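Teaching by hand vs driving it from the desk
Forum: Arms and grippers > Showing and copying
Page 1 of 2

wolgate_bins
We've got an arm picking odds and ends out of a divided bin and I'm the one who has to teach it. Up to now I've grabbed the wrist and shoved it through the motion like a reluctant dance partner. Raed Dabbas, who signs my timesheets, wants me to switch to remote control, with the little handset and a screen, on the grounds that it looks more modern. Has anyone done both for long enough to have an opinion that isn't from a brochure?

tamura_tim
Both, for two winters. Push it by hand. You feel the bin wall before you hit it. With a handset you find out about the bin wall by the noise.

pellet
Disagree with Tim, as is traditional. When you hold the arm your own elbow is in half the camera pictures, and the thing learns that tape measures are picked up in the presence of a hairy forearm. Take the forearm away and it sulks. Remote control every time.

tamura_tim
Wear sleeves.

pellet
I did wear sleeves. It learned the sleeves.

wolgate_bins
How many goes did you need before it was any use? I did 11 by hand on Raed's orders and it now approaches every object with great confidence and stops two inches to the left of it.

Ezequiel Villaseñor
11 is a demonstration for visitors. We recorded 839 on the Zisis job and threw out a fair few because whoever was driving had got bored and started doing flourishes. Raw count matters less than people think. If every go starts from the same spot with the same three things in the same three places, you've taught it one thing very thoroughly.

Also, pick one person's habits and stick to them. We had a driver who came in from above and another who liked to sneak along the wall. The arm split the difference and came down on the divider.

pellet
Seconded on the habits. I'd still go for up to 1000 if the objects are awkward. Anything shiny or see-through, double whatever you were planning and bring sandwiches.

kettle_on
Depends on your cables more than your method, in my experience. Ours was lovely by hand until I noticed I was steering round the hose bundle without thinking. I'd bend the wrist a bit, shuffle sideways, all by instinct. None of that made sense to the person who took over on the handset, and she snagged it before lunch. What does yours look like with the arm down in the bin?

wolgate_bins
Fair question. Arm in, things along the left: 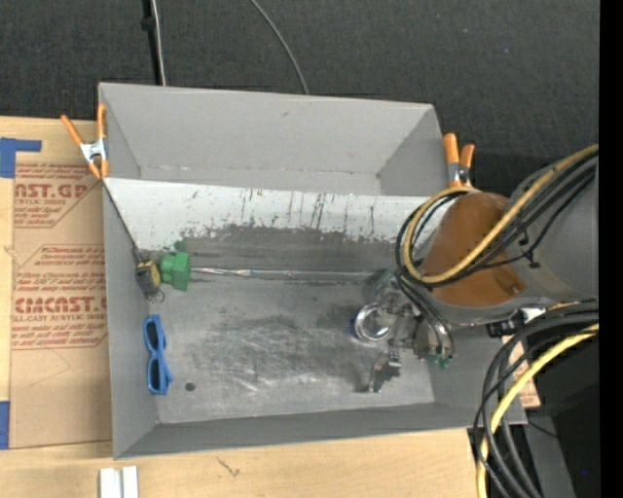 Page 2 of 2

kettle_on
Yes, there's your problem, or one of them. You've got black cable looping round the left of that brown cover and another fat bundle coming over the right corner of the bin. I'd want to know how much slack there is at full reach before I let anybody drive it from a chair.

tamura_tim
Orange clamps on the divider, I approve. Proper engineering. But they stand up above the edge at both ends, so put them in your practice runs early. Mine would have had the left one by teatime.

pellet
Sunglasses hard against the wall, tape measure hard against the wall. By hand you'll nudge them out with a fingertip and not notice you've cheated. On the handset you have to solve it with the gripper, which is the whole point. I rest my case.

tamura_tim
You have never rested a case in your life.

Ezequiel Villaseñor
Pellet's right about the wall, annoyingly. Do the rough path by hand so you know where it's tight, then record the real goes by remote with your hands well away. And move the objects between goes. The green thing and the tape measure are practically touching, so give it some with a gap as well.

wolgate_bins
That sounds like twice the work.

Ezequiel Villaseñor
It is, yes.

wolgate_bins
Right. Handset for the recordings, hand-shoving for the rehearsals. Raed will think it was his idea. Does anyone still have the Altis mount drawings for the handset? The link in the sticky has been dead since January.

kettle_on
I've got them somewhere. Will send tonight, after eight.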